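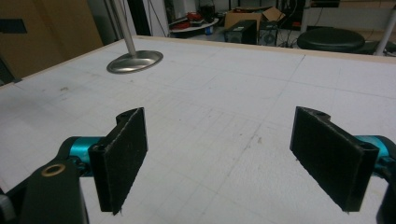

Planning a budget for hand-held gripper tools

The purchase price of a hand-held gripper is the easiest number to find and the least useful one for planning. Most of the spending in the first year goes to finger pads, spare joints, tables and storage. The steps below follow the order we use at Udthorpe when a new station is requested.

Step 1. Write down the task before asking for quotes
List the objects to be handled, the widest one, the heaviest one and the longest session you expect. Vendors will ask for a payload figure. Opening width rules out more models than payload does, so put it first on the request.

Step 2. Decide how many tools per station
Order 2 tools for each station, one in use and one on the shelf. A single tool sent out for repair stops all work at that table. If two stations sit in the same room, they can share a spare for the first few months.

Step 3. Treat finger pads as a consumable
Felt-like pads grip smooth items well, but the fibers pull out along the edges and the tips fray. Light fraying does not call for a swap. Replace a pad when the fibers catch on parts or when the left and right faces no longer meet evenly. We plan on around 600 grip cycles between inspections and log the result each time. Always replace both pads together.

Put pads on their own budget line. If they are buried under "accessories," the first reorder will need a new approval.

Step 4. Check the mounting parts
Ask for the joint drawing and the hole pattern on the pad. Zundik and Bakalis fingers looked interchangeable to us on paper and were not: the holes were off by 2 mm. Samer Najjar now keeps a test pad in the parts drawer and tries it on every sample unit before a purchase order goes out.

Step 5. Budget for the table
A flat, matte, light-colored top is enough. Pencil grid lines cost nothing and make it quick to reset objects between runs – redraw them after cleaning. Include stands, cable ties and shelving in the same request. Boxes, old speakers and loose cables will otherwise collect on the floor behind the work area.

Step 6. Set the reorder point
Read the lead time from the quote, double it, and hold enough pads to cover that period. Our Cikgate order in March arrived late and used up the whole reserve. Enter the new lead time in the sheet as soon as a shipment is received.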